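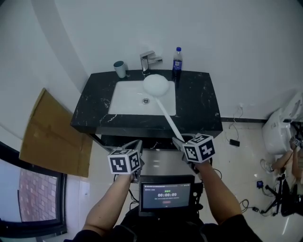
*Sink duty with the Hekura pair, nine seconds on the timer.*

I've had the Hekura handheld grippers on my hands for most of August, and I have opinions! Up to now we recorded everything with the Agbayani set, so that's what I'm comparing them to. Same bathrooms, same chores, same sore forearms by lunch.

**Grip.** The angled fingers are the best thing here. A long, skinny brush handle is a mean test (the Agbayani jaws let it roll every time I pushed on the head), and the Hekura holds it down near the end of the handle with the brush pressed to the back of the basin. I did 70 scrubbing takes and dropped the brush in two of them, both times when I got lazy with the trigger. Thin stuff is another story. I never did get a cotton swab off a counter without chasing it around first.

**Weight.** Each one is 300 grams with the marker cube on top, and you feel the cube more than the rest, since it sits up high and wants to tip your wrist outward. Fine for short takes. After 20 minutes of holding the left one still while the right one works, I was ready to set it down.

**Tracking.** The cubes have a pattern on every face I could want, so turning my wrist over in the sink didn't lose me the way the old flat tags did. Shiny faucets and wet stone gave me a few jumpy spots, mostly when I leaned in and my own arm got between the cube and the head camera. Stand back a little and it settles down.

**The chest screen.** Love it. Big green timer, small red button, no more asking somebody across the room if we're rolling. The text up top is tiny, though, and I can't read it without tucking my chin in, and then of course the head camera gets a nice long look at my shirt.

**Cables.** Ugh. They trail off both grippers, they're thin, and they find every cabinet knob in the house. I ended up clipping mine at the elbow, and I'd like to see a clip in the box at this price. The Bridport kit has one!

Would I switch? For bathroom and kitchen work, yes, already have. For small parts I'm keeping the Agbayani in the drawer. The spare finger pads are 100 dollars a set from Cluvelport, and the left pad on mine is starting to shine at the tip, so I'll be ordering some before we start on the showers.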